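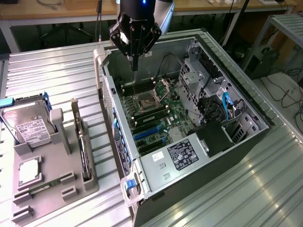
Thu 7 May

Second week with the Vullard trial kit, and I still haven't made up my mind. Siu-fong wants a yes or no from me before the trial license runs out, so I'm writing down everything, even the boring stuff.

Today was all tower work. Case on its side, panel off, socket lever up, and the parts tray to the left with the drive, the card, the CPU and one memory module in it. I like the tray! The drive leans back in its holder with the blue carrier already on, and the CPU has its own square recess. The module lies diagonally in its groove though, so that pick needs its own wrist angle, and the Vullard teach screen makes you type it in by hand. Grr. I asked Abdelilah if the Skaleo software does the same and he says no, you just jog to it and save.

Pricing, as I understand it from the Trallico rep (they're the reseller): 2,000 for the gripper and tool tip together, 1,752 if we skip the support plan, and another 1,000 for the force-sensing option. I'd want the force sensing. Pushing memory into a slot on position alone makes me nervous – those latches are small, and the modules already in the board sit pretty close together.

Things to ask Trallico:
– can we buy spare fingers by the pair
– does the license cover 2 stations or just the one
– is there a printable file for the tray, or do we have to order it

Leung has a cheaper tray in their catalog but I can't tell if the drive holder is tilted like ours. Abdelilah is going to email them.

Tomorrow: CPU pick only, slow speed, keep the log from every run.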